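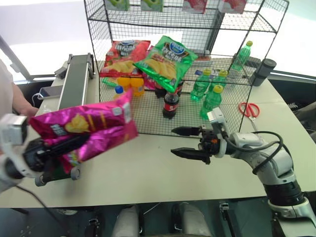 Drahtregal auf dem Tisch: Chips, Limo und Cola auf engem Raum, die rosa Tüte noch nicht an ihrem Platz.

Startseite | Ratgeber | Ordnung | Küche | Kontakt

Snackregal einräumen in 4 Schritten

Drucken | Per E-Mail senden

Ein Snackregal räumt sich angeblich von selbst ein. Meines in der Rorkower Teeküche hat im September mehr als 300 Gelegenheiten dazu verstreichen lassen. Also von Hand.

1. Alles raus
Auch die Tüte, die seit Monaten »noch gut« ist. Gitter abwischen, Krümel aus den Ecken klopfen und die Schere weglegen, bevor sie zum Sortiment gehört.

2. Flaschen zuerst
Flaschen gehören nach unten, sortiert nach Sorte: Orange zu Orange, Cola zu Cola, Grün zu Grün. Wer nach Deckelfarbe sortiert, hat bald eine sehr hübsche Reihe und findet nichts mehr. Schwankt das Regal, stehen die vollen Flaschen zu weit vorn.

3. Tüten darüber
Chipstüten kommen zum Schluss und flach nebeneinander. Ein bisschen Überlappung ist erlaubt – Stapeln nicht, sonst gibt es Paniermehl mit Paprika.
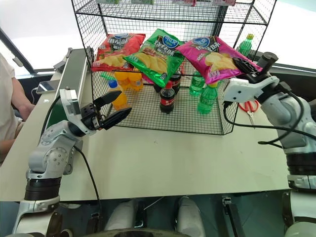 4. Nachrücken und Finger weg
Jetzt die Tüten zurechtschieben, die vorn herunterhängen oder seitlich überstehen. Kartons dürfen ganz nach oben, solange man sie ohne Hocker erreicht. Danach einen Schritt zurücktreten und das Ergebnis bewundern – bis zur nächsten Kaffeepause, also 59 Minuten.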